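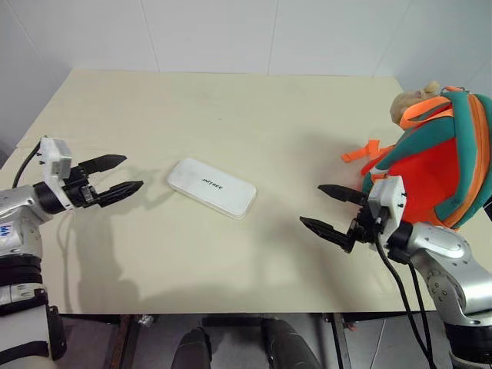 Bags and Packing: Frequently Asked Questions
Bredwood Day Program

These are the questions families send us most in the weeks before the program opens in June. If yours is missing, call the front desk at extension 662 or write to Milagros Pacheco.

What size bag does my child need?

A small children's backpack is enough for ages three to six. It has to hold a bottle, one flat case, a change of clothes and a light jacket, and it has to close with all of that inside. The cubbies are narrow and a full-size school backpack will not go in. Older children can bring a larger bag because they hang theirs on hooks in the hallway.

Do you sell or lend bags?

We do not sell them. We have a few loaner bags for families who need one. Ask Milagros before the first day so she can put your child's name on the tag. Loaners come back at the end of the session, emptied and wiped out.

What goes in the bag every day?

One drink bottle with a lid that seals.
One flat case with crayons, glue stick and blunt scissors.
Full change of clothes, including socks.
Jacket or sweatshirt.
Sun hat.
Any signed forms.

Lunch goes in its own bag and is handed over at drop-off. Please don't pack it under the clothes.

Can my child bring a metal bottle?

Yes, if it is light. Plastic is easier for the younger room. We ask for no glass. Whatever you choose, try it at home first and see whether your child can open and close it without help. If they can't, send a different one.

Where should the bottle go?

Upright in the side pocket if the bag has one that holds it. If it has to go inside, put it in last, on top of the clothes, and check the cap. A bottle can look closed and still leak. Fill it, tighten the cap, and lay it on its side on a table for ten minutes over a paper towel. If the towel is damp, the seal needs replacing or the bottle does. Flat-sided bottles are handy for this age since they don't roll away when a child puts them down.
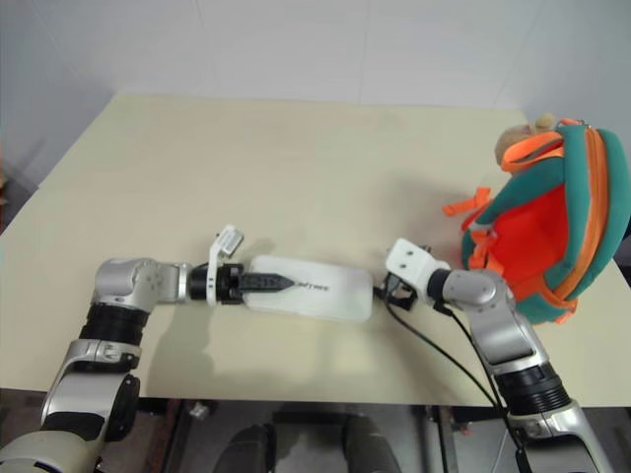 What kind of flat case do you mean?

A hard case with rounded corners, a little bigger than a pencil box. It should lie flat against the back of the bag. Plain ones are fine and so are ones with a brand name printed on top. Tins with sharp corners are not allowed in the younger room. Soft pouches are allowed, but crayons break in them.

Open the case with your child and let them practice the catch. We have had cases that no adult in the room could open either, and those went home again.

How do I label things?

First name and last initial on everything, in permanent marker or on a stick-on label. Put the label where we can see it without opening the item:

Backpack: on the tag or the inside of the top flap.
Bottle: on the body, since lids get mixed up at the sink. Label the lid too if there is room.
Case: on the bottom, so that the top stays clear for the sticker chart.
Clothes: on the washing label.
Soft toys: on a sewn-in tape or the toy's own tag.

White plastic takes marker well, but it wears off with washing. Go over it again halfway through the session. Last year we logged 832 items in lost and found, and the ones with a readable name were back with their families by the end of the day.

In what order should the bag be packed?

The change of clothes goes at the bottom, rolled, in a plastic bag you can use later for wet things. The flat case stands against the back panel. Jacket next, then the hat. Bottle in the side pocket or on top. Forms go in the front pocket, never loose in the main part.

Lay everything out on a table first. Let your child put the items in one at a time while you hold the bag open. Siwan Gittins, who runs the younger room, asks families to do this at least once before the first day, so children know what is in the bag and where to find it.

My child won't leave without a soft toy. Is that okay?

Yes. One small one, for rest time. It stays in the backpack until then. Pack it last so it comes out first, and let the head stick out of the top if that makes your child happier. We would rather have it visible than have the whole bag emptied on the floor at noon. 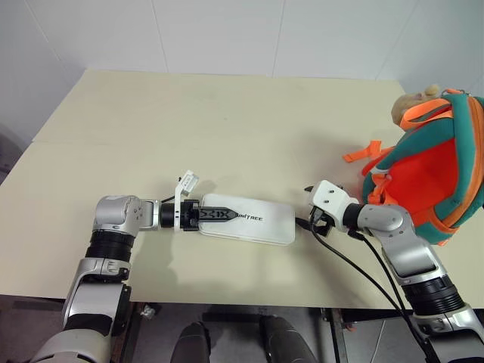 Please keep it to a toy that can be washed, with no batteries and nothing that makes noise. If there is only one of it in the world and bedtime depends on it, send the second favorite.

The straps on our backpack are too long. What should I do?

Shorten them until the bag sits between the shoulders and does not bump the backs of the legs. Roll up the spare strap and hold it with a rubber band or a stitch. Loose ends catch on the cubby doors. If the bag has a chest buckle, check that your child can undo it. They will need to do it with a jacket on.

Can we send electronics?

No tablets, phones, game devices or smart watches. Hearing aids, glucose monitors and other medical devices are of course fine. Give the charger or spare batteries to the office in a labeled case, along with the care form.

What about medicine and sunscreen?

Medicine never goes in the backpack. Hand it to Hortensia Marulanda in the office with the pharmacy label on it. Sunscreen can go in the front pocket in a sealed bag. Put it on your child before drop-off and we will reapply it after lunch.

How often should the bag come home?

Every day. Empty it at night, rinse the bottle, and check the case for missing scissors. The bag itself can be wiped with a damp cloth. Most children's backpacks should not go in the dryer because the lining cracks.

Something in the bag isn't ours. Now what?

Send it back the next morning with a note. Bottles are the usual mix-up.

Where do lost items go?

Unlabeled items sit on the shelf outside the office for 4 weeks. After that, clothing is donated and bottles are thrown out. Glasses and keys are kept at the desk.

What time can I drop off the bag?

Doors open at 7:45 a.m. Bags go straight into the cubby with your child's name on it. If you forget the bag, bring it to the office before 10 a.m. and someone will walk it over to the room.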